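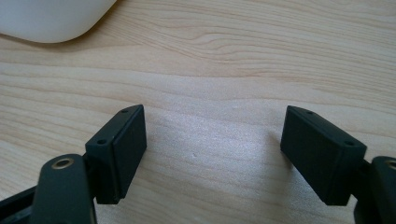 Wood grain on a light desk.

CIMUDMONT 2, VOSTORA 1. And breathe

Quick one this month, I've got to be out the door by six and the printer wants this tonight.

So. Second place. Four points behind Skilanis with a game in hand, and the game in hand is away to the bottom club, which is exactly the kind of game we lose. But still. Second place in March. Last year at this point we were looking at the relegation line with one eye shut.

Saturday first. 459 through the gate at the Pinheiro, best of the season by a distance, and a good noisy bunch from Vostora in the far corner who sang right through until our winner went in and then most of the way after it too. Credit to them. Drum was a bit much.

First half was poor. No other word. We couldn't keep the ball, Vostora pressed us high up and our two center backs kept going long to a forward line that is, lets be fair, not tall. Three corners for them in the first ten minutes. The third one was headed in at the near post by their number 6, completely unmarked, standing there like he was waiting on a bus. 1-0 down and it could've been more. They hit the bar from a free kick and then the follow up was blazed over from six yards out when it looked easier to score.

Halftime whistle was a relief. Some booing from behind the dugout, not a lot.

Whatever got said in the dressing room, it worked. Switched to a back three, pushed both fullbacks on, and took off the holding midfielder for the kid from the reserves. Brave call. The kid's first touch was awful and his second was a pass that split the whole defense, and from there he just ran the game. Equalizer in the 57th minute, a low cross from the left, a scramble, and our number 9 poking it home on the slide. Not pretty. Fourth goal in five for him after that long dry spell before Christmas, when everyone including me wanted him dropped. I'll own that.

After that it was all one way. Vostora dropped deeper and deeper and started taking an age over goal kicks, and their keeper got booked for it, and then he got a warning on top. Winner came with six minutes left. Free kick thirty yards out, everyone expecting the cross, and it went straight over the wall and in off the inside of the post. I was behind that goal and I still thought it was going wide. Place went nuts. I lost a glove. If anyone found a left hand glove, blue, at the town end, it's mine.

One thing on the ref. Should've been a penalty to us at 1-1, clear push in the back, he was ten yards away. Moving on. We won. But he gave the same thing against us at Skilanis in the fall and I have not forgoten.

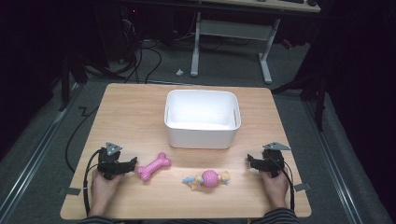
Player of the match I gave to the left fullback, up and down that wing all afternoon and never once caught out of position even with the three at the back. The supporters' vote went to the kid. Fair enough, he only played a half but it was some half. Keeper deserves a mention as well for the one-on-one at the very end. Came out fast, made himself big, got a knee to it. That's two points right there.

FIORELLA BARBIERI HITS 200

Big congratulations to Fiorella Barbieri, who made her 200th appearance for the women's side in the 3-0 win the day after. Captain's armband, full ninety, and of course she scored, because she always scores in the ones people remember. Header from a corner. She came up through the under-12s here and has never played for anyone else, and she's had offers, good ones.

Caught her for two minutes in the parking lot after. She said she hadn't known it was 200 until her mom turned up with a banner. "I thought it was somebody's birthday." Asked her about next season and she said her knees would decide that, then laughed, so read into that what you like. I'm reading that she plays.

The women are third, by the way. Three straight clean sheets. They kick off at 2 for home games and it's the same ticket desk, so no excuse. Crowds have been thin and the soccer has been better than the men's for weeks. There, I said it.

AROUND THE LEAGUE

Skilanis won again, 1-0 again. Third time running. Nobody enjoys watching them and I doubt they care. Their away form is ridiculous, haven't conceded on the road since the fall. They do have a rough run coming up though, three of the top six in a row, and one of those is us.

The two below us drew with each other, perfect result, could not have asked for better. Vostora slip to fifth. They'll be in the mix for the playoff places to the end, and if they play like they did in that first half they'll beat most teams.

At the bottom it's getting tight. Four clubs in it now. A bad month for any of them and that's that.

INJURIES AND CARDS

Right winger has a hamstring, out three weeks minimum. He went off early in the second half holding the back of his leg and went straight down the tunnel, didn't look good. Scan was clean though, so no tear. The backup keeper is training again but not in full sessions. Our holding mid is one yellow away from a ban, has been for six games, which must be some kind of record for him.

Both center backs are carrying knocks and both will play. There isn't anyone else. If you were good in the air in high school, bring boots.
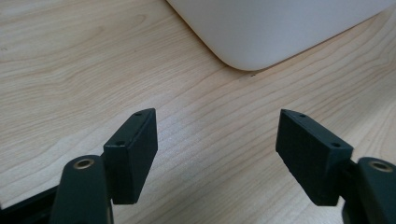
Tabletop, with the corner of something white.

SKILANIS AWAY

The big one. Kickoff moved to 5:30 so please check any ticket you printed early, the old time is on them but they're still good at the turnstile. Two buses from the Pinheiro, leaving at 1 and at 1:30. First bus is full already. Second has seats as of this morning, they won't last. Pay at the club shop or to the driver, cash is easier.

Away allocation is 200, seated, all behind the goal at the road end. No standing there this year. They are strict on bags, nothing bigger than a small backpack, and last time they took umbrellas off people as well, and it poured. Bring a hood.

Food there is bad. Eat before.

How do we play it? I'd keep the back three. I'd start the kid. Skilanis sit in and wait for you to get bored, and he's the only one we've got who can pass through a crowd like that. Other half of my row thinks he's too raw for it and should come off the bench with half an hour left. We argued about it all the way to the train. A draw wouldn't be a disaster, keeps it at four points with the extra game to come. But I'd go for it. When are we going to be this close again?

Last time there we lost 2-0 and were never in it, worth remembering if you're getting carried away. Different team now though. Back then the number 9 couldn't buy a goal and we had a winger playing at fullback.

SHORT STUFF

Season ticket renewals open at the end of the month. Prices held, same as this year. Under-16s still free with an adult but you do need the card, so get the card.

The Pinheiro's west side restrooms are working again. Long overdue. The hand dryer isn't.

Reserves lost 4-2, played well for an hour. Under-18s have a cup quarterfinal at home, Wednesday night, 7 sharp, free entry. Two or three of that group are going to be in the first team inside two years and it's a nice way to spend a weeknight.

Whoever keeps parking across the ambulance gate, silver hatchback, please stop. It'll get towed.

Got the spelling of our assistant coach's name wrong in the last issue, twice, two different ways. Sorry coach.

Letters for the next one by the 20th please. Email is fine, handwritten is fine if I can read it. I've got a pile already on the jersey color question and I think we've all heard enough about stripes.

Right, out of time. See you on the second bus.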